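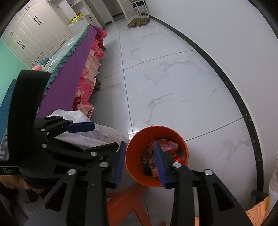
About us

Hi, I'm Daithí Dunne, and I run Hennessy House Cleaning out of a converted garage in Stedville. If you've landed on this page you're probably trying to work out whether we're the kind of people you'd hand a spare key to, so let me tell you a bit about how we work and how we got going.

I started out cleaning vacation rentals in Clavdale. Saturday was the killer. Guests out at ten, new guests in at three, and everything in between was me, a vacuum and a trunk full of sheets. I loved it more than I expected to! There's something about closing the door on a bedroom that's properly done — bed made tight, floor mopped right into the corners, fresh liner in the trash — that still makes me happy.

Hennessy was my grandmother's name before she married. She kept house for other people most of her life and she had opinions about baseboards. I borrowed the name and most of the opinions.

These days there are 3 crews, and we look after 64 homes on a regular schedule, mostly here in Stedville with a good handful over in Wovville. Most are weekly or every other week. We also do move-outs, after-the-builders cleans (bring snacks, those are long) and the odd spring blitz for people who'd like to see their garage floor again.

You get the same crew every visit unless someone's sick or on vacation, and if that happens I text you the night before. Everybody who cleans for us is on the payroll, with paid time off, and they get paid for the driving between houses too. It costs me more and I'm fine with that. Two of the folks on the Wovville crew have been with me since the Clavdale days.

We bring our own supplies. If you'd like us to use yours, leave them out on the counter with a note and we'll stick to them. We don't use anything heavily scented. I'm the one with the sensitive nose, so blame me if you miss the fake lemon.

What we don't do: outside windows above the first floor, carpet shampooing, or anything involving a ladder taller than I am. I can point you to people who do.

Last year we finished 1,352 visits, and I read every comment card that came back. Plenty were lovely. One was a full page about how to fold a fitted sheet, and I've been doing it that way ever since (thank you, you know who you are).

If you want a price, call or send a message with your number of bedrooms and bathrooms and whether there are pets. I'll come by, take a walk through with you and write the quote down before I leave. September fills up fast with the back-to-school crowd, so get in touch early if that's when you need us. Dogs welcome to supervise.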